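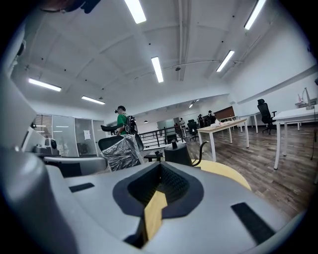 Sotton Opens Its New Brusotbridge Office, With Room for Neighbors

BRUSOTBRIDGE, Tuesday, April 26, 2022 — Sotton, the household paperwork and bookkeeping service that has looked after families and small shops in this part of the valley for 19 years, is delighted to announce that its new office on Drinditz Street is open for business. The move brings all 44 members of staff together under one roof for the first time, after a good many years of running back and forth between two buildings, usually in the rain and usually with a box of somebody's receipts under one arm.

The new office is one large, bright, open floor, and it was planned that way from the beginning. In the old buildings the payroll team sat upstairs at one address and the tax team sat downstairs at the other, and a customer with a simple question could easily end up walking to both. Now the people who answer those questions are all within a short stroll of one another, and we think our customers will notice the difference the very first time they stop by.

"I started out in the old place above the bakery, and I loved it dearly, but I can't say I miss the stairs," said Floarea Onu, managing director of Sotton. "We had customers who would phone from the sidewalk and ask one of us to come down, and of course we did, gladly, but it never felt quite right. I wanted a place where anyone could come in, sit down and take as long as they needed. It has taken us longer than we hoped to get here, and I'm so grateful to everyone who was patient with us along the way."

The move itself was spread over much of March, with one team changing desks at a time so that the phones were always answered. Radu Lungu, who heads the payroll team and drew up the moving schedule, said the hardest part was deciding what to leave behind. "We found ledgers from our very first year, and a whole drawer of keys that didn't open anything," he said. "We kept the ledgers. I'm told the keys are gone, although I have my doubts — a few people were very fond of them."

Alongside the move, Sotton is introducing Ryu, a new evening service for people who can't get away during the working day. Ryu customers can book a sit-down appointment after hours to go over tax forms, pension letters, rental papers or the monthly books of a small business. The first visit is free of charge, and there is no need to sort anything beforehand. Bring the envelope, the folder or the shopping bag just as it is, and we will go through it together.

Ryu will be led by Dorin Buzatu, who has been with the company for 3 years and came to us from the front counter of a hardware store. "People apologize to me for the state of their papers before they've even taken their coat off," Buzatu said. "I always tell them I've seen worse, and most of the time it's true."

Sotton will also hold free Saturday morning workshops on Drinditz Street, beginning with a session on keeping simple books for a first business. It will be taught by Beat Holzer, our longest-serving accountant, and there are 28 places. Coffee and pastries will be served, and children are very welcome to come along with their parents.

All existing customers keep the same adviser and the same telephone number, and papers left with us at either of the old addresses have been moved safely to the new one. Mail sent to the old addresses will be forwarded through the end of the year.

About Sotton

Sotton provides bookkeeping, payroll and tax help to households and small businesses in and near Brusotbridge. The company is owned by the people who work there.

Press contact

Teodor Marinescu, Communications, Sotton, Drinditz Street, Brusotbridge
Interviews and visits to the new office can be arranged on request.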